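Textiles and Interiors 1: Printed Florals in the Home
Week 4 handout, Ollusbridge campus
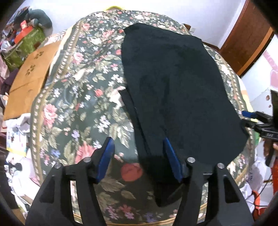 PATTERN AND REPEAT

14 shares | 3 comments

This week covers how a floral print is put together, how the repeat works, and what to look for when you choose one for a bedroom. Read it before the workshop and bring a pencil, a ruler and the fabric sample you were given in Week 2.

Ground and motif

The ground is the colour behind the flowers. Dark grounds (bottle green, navy, black) push the flowers forward and make pinks and whites look stronger. A deep green bedspread with pink roses and small white and lavender flowers is a common case. Pale grounds do the opposite, and the outline of each petal has to do more of the work. Squint at a print from across the room. If you can still pick out the main flower, the contrast between ground and motif is strong.

The repeat

A repeat is the smallest block of pattern that, laid side by side, makes the whole cloth. Types you need to know:

Straight repeat: the block sits directly beside and below its copy.
Half-drop: each column moves down by half the height of the block. Most large florals use it, as it hides the grid.
Brick: each row moves sideways by half the width.
Tossed: flowers point in all directions, so the cloth can be cut either way up.

To find the repeat, choose one flower that is easy to recognise and measure to the next identical one, first down the cloth and then across. Our Grultimby sample has a vertical repeat of 28 cm.

Borders

A border can be printed with the cloth or sewn on as a separate band. Printed borders are cheaper but fix the size of the finished piece. Applied bands can follow a curve if they are cut on the bias and eased in. Small dots or sprigs cope with curves better than stripes, which show every pucker.

Working out cloth

For a bedspread joined from two widths, add one full vertical repeat to the second length so the flowers meet at the seam. Worked example: finished length 217 cm, plus hems and joining allowance of 3 cm, gives a first length of 220 cm. The second length is 220 + 28 = 248 cm. Total cloth to order is 468 cm before shrinkage.

Workshop task

Draw one block of your own sample at full size and label the type of repeat. Allow 30 minutes. Lourenço Pinheiro will take the first group and Ebenezer Tsikata the second. Drawings go in the grey tray, with your name on the back.

Reading: Amoah course reader, chapter on printed cottons. The Clallham sample books are on short loan until June.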